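Edlow open day, bin picking cell — notes and questions

tarn_offset
Posted December 10, 2024

Went to the Edlow open day. Most of it was slides, but the Veraveck bin picking cell was live and they let us stand at the table for 25 minutes. KUKA arm, gray bin, mixed parts on the floor of it. The operator quoted 31 seconds per pick, including the re-scan. I didn't time it.

What interested me was the cable dressing. Everything runs outside the arm and loops round the wrist. 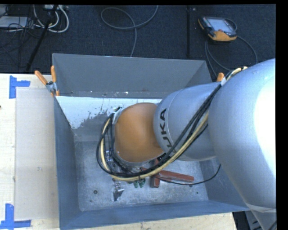

Veraveck cell at Edlow, wrist over the bin. Clamp on the rim at upper left.

With a bin that deep I would expect the loop to limit wrist rotation near the walls. I asked and was told they restrict axis 6 in software. No figure given.

mill_and_bore
External dressing is normal on a demo cell. You change the tool twice a week, you don't want to thread hoses each time. The slack cable under the wrist would bother me more. That will catch on a part sooner or later.

quillfeed
Disagree on "normal". We ran an external bundle for 2000 hours and replaced it 5 times. Chafing at the clip every time.

mill_and_bore
What bend radius? If the clip is at the forearm joint and the loop is short, of course it chafes.

quillfeed
Within the hose spec. The Dalov sleeve helped a bit.

hexkey_south
Spring clamps on the bin rim — so the bin position is fixed by hand? Then 31 seconds tells you little about a line where bins arrive on a conveyor.

tarn_offset
Fair. There is blue tape on the table next to the bin as well. I didn't ask what it marks. The Tomić cell in June had a proper fixture, but it only handled one part type.

hexkey_south
Did they show a failed pick?

tarn_offset
One. It backed off, re-scanned and took a different part.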